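Notebook, finishes bench
Thursday, June 11, 2026

Carrying on with the stone sealer trial. Matvii is out until next week so I am writing this up for both of us. Deirdre, the bit you asked about is near the end.

Where we were: the polished offcuts from January are finished and the numbers are in the old book. The honed pieces were cut from the Jitov slab, the gray one with the brown streak, and had two coats of the Tunness sealer each. The Hnatiuk pieces got one coat only, as their sheet says. A control piece from each slab has had nothing on it except a wash with plain water and a day on the rack.

Morning. Took the honed set off the rack and weighed everything before starting. The small balance drifted again. Zeroed it, waited, zeroed it again, then gave up and used the one in Nataša's room, which holds steady. All weights in today's table are from her balance. Do not compare them with last week's to the last digit.

Heaviest control piece came in at 900 g dry. Its sealed partner from the next cut along was 808 g, so they are not well matched for size. I should have caught that at the saw. For water uptake it doesn't matter much because we work it out as a share of the dry weight, but for the drying curve it does, and I would like a better pair. There is enough left of the slab to cut one. Asked Raelene to put it on the saw list.

Oil test. Same method as before: a drop of cooking oil from the pipette, left under a watch glass for 45 minutes, blotted, then looked at under the side lamp. The Tunness pieces were clean after blotting except for the one with the chipped corner, where the oil got in along the break and left a dark edge. That one is out of the set. The Hnatiuk pieces show a faint ring. You have to tilt them to find it. The controls went dark straight away, as expected.

Coffee test. Coffee made at double strength, cooled to room temperature first. I had been putting it on hot, which is closer to what happens in a kitchen, but Syahrul pointed out that the temperature at the bench was all over the place between the first piece and the last. Cold for the comparison, then, and a separate hot run later on spare pieces. Nothing on the Tunness set. Slight tan on Hnatiuk, gone after a wipe with dish soap. Controls stained and stayed stained.

Lemon juice. Did this last as it marks the surface whatever is on it. The gray slab is a real granite and shrugged it off, sealed or not. The piece labeled Cesov did not. It fizzed at the edge of the drop and left a dull patch I can feel with a fingernail. I don't believe the Cesov piece is granite. It has to have some calcite in it. Put it aside with a note and emailed the supplier to ask what they sold us. Until we hear back, leave it out of any averages.

Note on judging stains by eye. Three of us scored the oil rings yesterday and disagreed most on the flecked pieces. On a plain gray face anyone can see a ring. On a stone with brown, charcoal and cream all mixed together a faint stain hides very well, and two of us missed one that Nataša found by running a dry cloth over it. This matters for the report because most of what gets ordered for kitchens is the flecked kind. A customer may have a stain for a month and not notice. It may also mean they don't care, but that is for Deirdre to put into words.
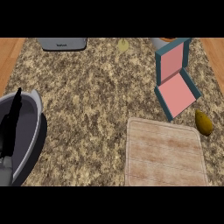 Flecked stone counter, rendered. Mixed brown, gray and cream, the type that was hard to score.

Proposed change to scoring: wet the whole face evenly with water, wipe, and look again as it dries. An oiled patch should dry at a different rate from the stone next to it. Tried it on two of the Hnatiuk pieces after lunch and the rings came up clearly on both. Also tried it on a Tunness piece with no visible mark and saw nothing, so it doesn't seem to make rings that aren't there. Two pieces is not much to go on. Will run it on the full set when Matvii is back, with him scoring blind.

Wear. The rub rig was set for 1,000 strokes with the white pad and a little dish soap. It stopped short in the night. The belt had walked off the pulley and the counter had frozen, and I can't tell which happened first, so I can't say how many strokes the piece got. Scrapped that run. Put the belt back, tightened the idler, and started over on a fresh piece. Checked it before lunch and again at three and it was still tracking. If it goes again, the idler bracket is bent and wants replacing, and there is a spare in the drawer under the vise.

While the rig was open I cleaned the soap out of the tray. It had dried to a crust under the pad holder and was lifting one end. That could explain why the earlier polished pieces wore more on the left. Not going back to redo them, but it should be mentioned in the report as a known fault. From now on, rinse the tray at the end of every run.

Answer for Deirdre: no, we can't yet say that two coats of Tunness beats one coat of Hnatiuk, because we changed two things at once. We need a one-coat Tunness set and a two-coat Hnatiuk set. I know the Hnatiuk sheet says one coat, but people put on a second coat anyway. Sealer on hand is enough for both. Stone is the tight part.

To do
Cut matched pair from the gray slab (Raelene)
One-coat Tunness set, two-coat Hnatiuk set
Hot coffee run on spares
Get the small balance looked at, or bin it
Chase supplier about the Cesov piece
Blotting paper is nearly out, same kind as last time please, the thicker one leaves lint

Left the side lamp on the shelf over the sink. Rig is running, do not switch off at the wall.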